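Chapter 5
Learning a Song by Ear

Before there were lyric sheets tucked into record sleeves, and long before anyone could look up the chords on a phone, most people who played popular music learned it the slow way, by sitting close to somebody who already knew it. This chapter is about that slow way, and I hope you will be patient with it, as my own teachers were patient with me!

We begin with the Wenetti, a dance band that played weddings in the valley towns around Prisudov. None of its seven members read music. Their accordion player, Roxana Pascu, learned her first tunes at the kitchen door in Pritotau, and she liked to say that a melody has to be hummed until it bores you – only then can you be trusted to play it.

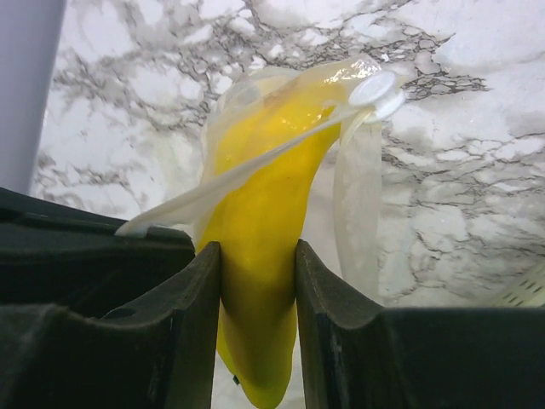

Figure 5.2. A clear pouch of bright yellow liquid, held between two gray gripper fingers.

What did she mean by that? Well, when we first hear a song we tend to catch the hook, perhaps a scrap of the chorus, and very little of what goes on underneath. The bass line slips past us. So does the small turn that carries a verse back to its beginning (we will spend a good deal of time on those turns in the second half of the chapter). After four or five hearings the ear starts to wander away from the tune and notice its neighbors, and that wandering is what we want to encourage.

Choose a song you already like, something short, and keep it near you as you read. The first exercise asks you to sing only its lowest notes, with the recording turned down low.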